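Home News Fleet Routes Airports Magazine Subscribe

The small airline that stopped waiting for new aircraft

Jul 8, 2024

When Soltetti placed its order for 30 regional turboprops, the first was supposed to arrive before the summer timetable. The summer timetable is now in use, and the airline is flying it with the same old aircraft as last year. The manufacturer, Jedeo, has moved the first delivery two times. The new date is in August, and at the airline's office people say this month with a certain care in the voice.

Delays of this kind are common in aviation today. Big carriers can lease something for the missing months, or they can take a larger aircraft from another route. A small carrier has less freedom. Soltetti flies between islands and short coastal runways, and there are not many types that can land there with a full cabin. The ones that exist are wanted by everybody.

So in winter the management made a decision that surprised its own engineers. It would keep the old fleet for longer, and pay for a large programme of maintenance that was not in the plan. The work was given to Wang, a repair company which has its hangar on the far side of the same airport. Each aircraft stays there for several weeks. The propellers come off, the landing gear is changed, and the floor of the cabin is opened so that the mechanics can look for corrosion. Salt air is hard on an aircraft, and the flights over the sea are low and short.

The bill is high, but the airline compares it with the price of cancelling. In the first half of the year it carried out 3,419 flights and cancelled 262. Most of the cancellations had a technical reason, and most of them fell before the first repaired aircraft came back. For an island where the morning flight brings the post and the doctor, one cancelled rotation is a serious matter.
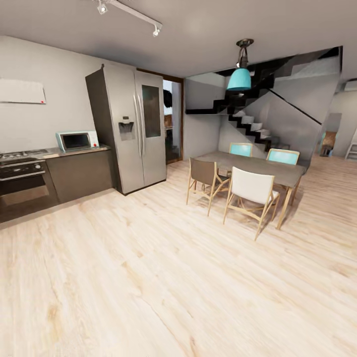
Ermira Hoxha does not believe that the repair programme deserves so much praise. The airline, she says, knew already three years ago that its fleet was tired, and it should have signed for the heavy maintenance at that time, when a place in a hangar was easy to find and cost less. She also thinks the passengers have paid twice, first with the cancellations and then with the fares, which went up in spring.

The airline accepts the second point more easily than the first. Fares are higher on almost all routes, although the residents' discount was not touched. About the first point, the management answers that three years ago the banks wanted to see an order for new aircraft, and they would not lend money for old ones.

The order itself has not been cancelled. Soltetti has asked Jedeo for compensation, and the talks go on without much noise from either side. One possible result is a lower price for the later aircraft. Another is that the airline takes fewer of them and keeps part of the repaired fleet until the end of the decade. The pilots would prefer the new type, which has a quieter cockpit and better systems for landing in fog. Training for it began last year and was then stopped, and the first crews will need to repeat a part of the course.

There is also the question of jobs at the hangar. Wang employs 200 people at the airport, more than before the contract, and it has started to train young mechanics from the islands. If the new turboprops come all together, much of this work will disappear, at least for some years. The company would like a slower exchange, with two or three aircraft in each season, and it has told the airline so.

For the moment the next repaired aircraft is expected back in the timetable at the end of the month, on the early route to Cinevside.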